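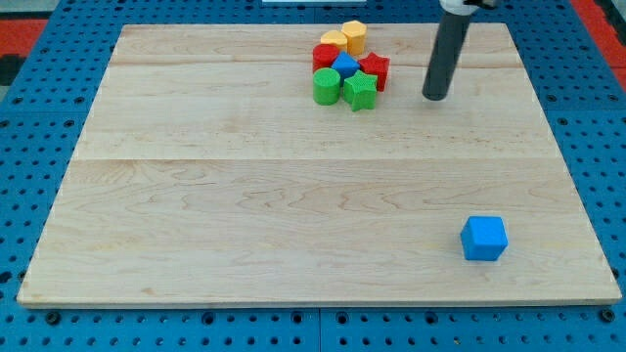 Kinga Vida thought I was being unfair before I had even taken my coat off. If you go to a toy workshop's open day wanting to be annoyed, she wrote to me, you'll be annoyed, and shape blocks have survived worse critics than you. Fair enough. I went to Umavora's open day anyway, on Oct 17, 2024, and I'm writing down what I saw with as little annoyance as I can manage.

## Getting there

Umavora sits at the far end of the Sterham trading estate, behind a tile warehouse. The invitation said there would be signs from the bus stop. There was one sign, and it pointed at a hedge. I walked the length of the estate twice and came in through the loading door, where a man gave me a sticker with my name spelled wrong and a cup of very good coffee. I'll give them the coffee.

The tour was meant to last 52 minutes, a number printed on the ticket as if it had been tested. Ours ran well past that, mostly in the corridor.

## The blocks

The thing they most want visitors to look at is the shape blocks, the sort that go into a child's sorting toy. Cylinders, stars, a hexagonal prism, in red, yellow, green and blue. They were set out close together on a pale wooden board, and I have to say that they look good on it. Strong plain colors on light wood will always look good. It's the oldest trick in the toy catalog, and it tells you very little about whether a two-year-old will care.

What I did like was the surface. The blocks have a fine, bumpy texture all over, and there's no shine on them. Sándor Major, who led our group, said this helps small hands keep hold of them. Maybe so. I asked if anyone had compared them with smooth ones and he said they'd had "a lot of positive feedback from families," and then we moved on to the next table.

I also wonder how they clean up. Anyone who has scrubbed dried banana out of a textured surface knows what I mean. The answer was warm water and a soft brush, and I'd like to hear that again from somebody with three kids and no soft brush.

Then the stars. A star is the shape that makes a sorting toy hard, and in my experience it's the one that ends up under the couch while the cylinders get all the play. Major told us the star is the favorite. Whose favorite, he didn't say. The parents in our group went straight for the stars, I noticed, and the one small boy present wanted the cylinder and then wanted to leave.

## The packing room and the talk

The packing room was closed for the day, so we saw it through a window. It had shelves and a tape dispenser.

After that came the talk, in a room with 23 chairs and not quite enough heating. Piroska Kocsis spoke on "first shapes," and she was better than the rest of the program. She said plainly that children stack these blocks, line them up, push them together and throw them long before they sort anything, and that a set that's only fun when the box is on the table is a poor set. I agree with every word. I just don't see how it squares with the leaflet, which has "SORTS FROM DAY ONE" across the top.

She also took questions properly. Someone asked why the yellow hexagon was taller than the yellow block beside it, and she said different heights give a child something to compare. I'm not fully convinced, but it was an answer.

## The shop

Prices are high. The Volari set, their bigger one, comes in a cotton bag that I suspect you're paying for. The smaller Nigam set is the one I'd consider, and it was sold out. There was a 5 percent discount for visitors, which covered my bus fare one way. I bought nothing, then went back and bought a single replacement star, because they do sell the pieces one at a time and more toy makers should.

Would I send you? If you have a small child and live nearby, yes, for the talk and the coffee. They're planning another open day in November, and the packing room is supposed to be open for that one. Ask about the cleaning. Ignore the sign at the bus stop and use the loading door.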